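Spent Saturday clearing out the spare room so my sister can have it in May. Posting as I go, mostly so I remember what I put where. 1/

The room has been the place where things get set down for a long time. There's a bed under there. I could see two corners of it this morning. 2/

Rule for the day: everything goes on the bed first, then gets sorted off the bed. If the bed isn't clear by bedtime, I haven't finished. My sister will need somewhere to sleep, so the bed is the measure. 3/

Started with the closet floor. Shoes, a box fan, a bag of coat hangers, a board game with no board. The fan works. The board game is gone. 4/

Found the manual for the Helline dehumidifier we had in the Rurncombe house. We left the dehumidifier behind when we moved. I have carried the manual through two apartments since then. Recycling. 5/

Someone asked what I'm using for bins. Plain cardboard from the grocery store, flaps folded in. I bought plastic ones last time and they ended up being part of the mess. 6/

Closet shelf next. Old curtains, the ones from the kitchen on Tranent Street. They don't fit any window here. I held them up to all of them to be sure. Donation box. 7/

Also up there: a tin of buttons, a sewing kit, a bag of batteries that may or may not be dead. Tested the batteries in the flashlight. Kept 4. 8/

Lunch. Toast, standing up, because the chair has winter coats on it. 9/

Back at it. Coats are done. One for the dry cleaner, one for the donation box, the rest on the rail in the hall. Checked the pockets first. Parking receipts, a glove, cough drops welded to their wrappers. 10/

A reply said to photograph sentimental things and let the object go. I've tried that. I end up with a phone full of photos of mugs and I still have the mugs. It may work better for other people. 11/

Paperwork took the longest, as it always does. I had a folder marked Lemma, from when I had the storage unit there. Unit 1573. I closed that unit and apparently saved every monthly statement anyway. Shredded them all except the closing letter. 12/

Small tip from the paperwork hour – sort by who sent it before you read any of it. If I start reading, I'm on the floor for an hour with an old electric bill. 13/

Dresser. Top drawer was phone chargers for phones I don't own. Second drawer was pillowcases with no matching sheets. Kept the pillowcases, they make good shoe bags for packing. 14/

Third drawer sticks. Rubbed a candle stub along the runners, which is what my mother did with every drawer she ever owned. It slides better now. It still needs a push at the end. 15/

Two trips to the car with donation boxes. The thrift store stops taking drop-offs at 4, so whatever I find after that has to ride around in the trunk until next week. 16/

Down to what I'd call the soft stuff and the bathroom overflow. This is the part I put off every time. Cloths, face masks, half-used cartons. None of it is trash exactly, and none of it has a place. 17/

The floral bedspread is staying, by the way. I've been asked. It's pink, it's loud, it's wrinkled from having things piled on it all day, and it washes well. My sister can bring her own if she objects. 18/

Current state of the bed: the striped plush cloth, a plain gray one, a white carton, the orange and white box and the gray face masks. 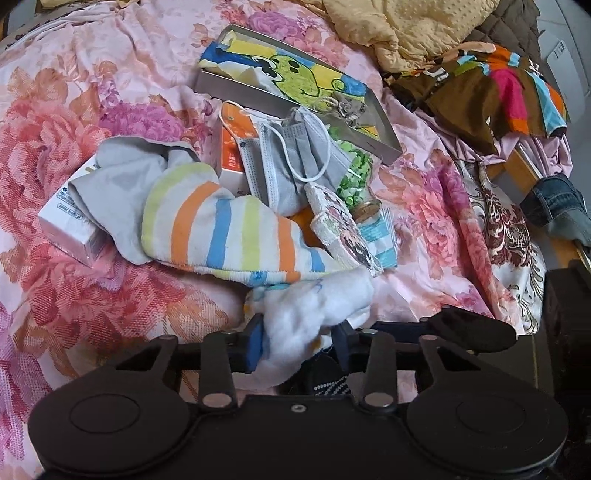
19/ Where the last of it is going

Striped cloth: keeping. It's soft and I like the colors. Folded over the foot of the bed for now, moving to the linen shelf once the linen shelf exists.

Gray cloth: also keeping, but as a dust cloth. I'll use it on the windowsill in here and then it goes under the sink with the others.

20/ Face masks

The crumpled ones go in the trash. I still like to have a few clean ones on hand for sanding and for colds, so there's an unopened pack in the hall drawer and that's enough for this household.

21/ Boxes and cartons

If there's something in it, it goes to the bathroom cabinet. If there's only a little in it, it gets used first. Empties get flattened tonight. I've put a strip of tape on the cabinet shelf so I can see where the overflow is supposed to stop.

22/ Left for tomorrow

Vacuum under the bed. Wipe the baseboards. Find the screw that came out of the closet door handle – I put it somewhere safe this morning and I've since emptied most of the safe places.

23/ To the person who asked how long it took: most of the day, with some 10 minutes lost to looking for the tape. I'd start with the paperwork next time and leave the closet for the afternoon, when I'm tired and less likely to read things.

24/ Bedspread is in the washer now. The mattress turned out to have a side marked "this side up," and it was facing the floor. Flipped it. Going to make dinner.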